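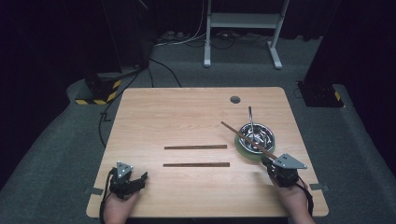

Chopsticks and a steel bowl on a green plate, Narnlow.

2 min read

Progress report to the Ekora fund, September

The lunch club pilot has spent more than 300 of the 400 dollars set aside for flyers, and I doubt the flyers did much. Most new members say a neighbor told them. Nellora promised us 100 meals a week. We have yet to see a week like that, and their delivery sheets don't match ours.

Saranya Marar wants to add a second day, Thursday. I would hold off. The 3000 dollars for the kitchen lease is still unsigned, and Wendt keeps changing the terms.

Next report will include corrected meal numbers.

Ryszard Kurek

4 shares | 2 comments

Dinesh Ramasamy: Which sheets are wrong, theirs or yours?

Sowmya Warrier: My mother would come on a second day.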